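I have been meaning to write about the entryway since May, and every time I sat down to do it I ended up sweeping it instead, so you can guess how that went. Anyway, I've got coffee and the house is quiet, so let's go.

When we moved into the place on Pettigrew (built in 1986, and the front door still sticks like it's mad at somebody) there was no closet by the door. None! You stepped in and you were simply in the living room, shoes and all. For the first year we had a big basket, the kind you toss everything into, and I was so pleased with that basket. Then came the mornings of digging to the bottom for the other sneaker while somebody stood on the porch asking if I was coming. The basket now holds yarn and is much happier.

After that I tried a bench with a lid, which I bought at the Clesstead flea market and carried home in the back of Hryhorii Chornovol's station wagon with the hatch tied down. (Hryhorii, if you're reading, I still owe you lunch.) It was a lovely bench. It also swallowed shoes whole, and on a humid day you didn't want to be the one to lift the lid. My sister has it in her mudroom these days, with board games inside.

So, the rack. It's a plain black metal one, nothing fancy, and I resisted it for a long time because I thought open shoes by the door would look messy. I was wrong about that. When you can see the shoes you put them back, or at least you put most of them back, and the air gets to them. We have two house rules now. Outdoor shoes get wiped before they go on, and slides get the lower tier, because they're what everybody grabs to run out to the mailbox. I wear the teal ones. The charcoal ones belong to my husband, who would wear them to a wedding if I let him.

The floor was the other half of the project. I'd had a rug down there for years and finally rolled it up, and oh, I had forgotten how pretty the wood was, all that honey color with the dark streaks and the little knots. The rug was costing me more work than it saved, too. I go over the boards with a dry mop every evening, nearly 5 minutes if I'm being slow about it, and once in a while with a damp one.

The plant came last. It's in the white six-sided pot I'd had sitting in the garage, and I put it down on the floor near the rack to soften up all that black metal. I water it when I remember and turn it a bit so it doesn't lean.

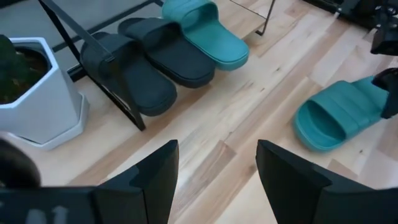

Next I want to do something about the coats, which are still living on the backs of the dining chairs. I've been eyeing a row of hooks at Plever, but my husband thinks we should build one out of the old fence boards, and we've agreed to argue about it after supper.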